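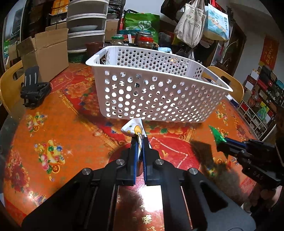
Last updated: September 2022

Hokbridge park week, day one. I'll post as I go. Got to the front gate 40 minutes before opening and the line was already back to the tram stop.

2/ They've changed the bag check. Two lanes are for people with no bags, and the rest are for everyone else. If one person in your group can carry everything, send the others through the short lanes.

3/ The Fallahi coaster is closed until February. The sign at the entrance says track work. The app still shows it as open with a 0 minute wait, so don't walk to the back of the park on the strength of that.

4/ Everybody who would have gone there goes to the river ride instead. It was posted at 70 by ten o'clock. We skipped it and came back after the parade, when it was a walk-on.

5/ Evening tickets went up. You get in from 4 pm, and the pass now includes the boats but no longer includes parking. I had to go back and pay at the kiosk. The kiosk takes cards only.

6/ Someone asked about the hotel. We're in the Jovar building, room 252, on the side facing the parking lot. Tiburcio is down the hall in 281 and has the lake view for the same rate. Ask at the desk when you check in. They moved a family while I was standing there.

7/ The hotel shuttle runs every 20 minutes until noon and then every half hour. The last one back leaves at 11:15 pm from the east gate, not the main gate. Two groups were waiting at the wrong one last night.

8/ Food: the noodle counter by the carousel is still the best value. The Peda bakery has moved to the old camera shop and has more seats now. The line is slower because they make the coffee at the same register.

9/ The night show has a new soundtrack and a shorter ending. Şengül liked it better. I missed the old boat finale. Stand on the bridge side if you can. The speakers on the lawn side were cutting out.

10/ For annual pass people: the renewal desk is inside the shop on the left, past the hats. Bring the old card. Mine took five minutes and they gave me a parking voucher good through February.

11/ Water park tomorrow if the weather holds. Lockers there are first come, and there are only 300, so we'll be on the first shuttle.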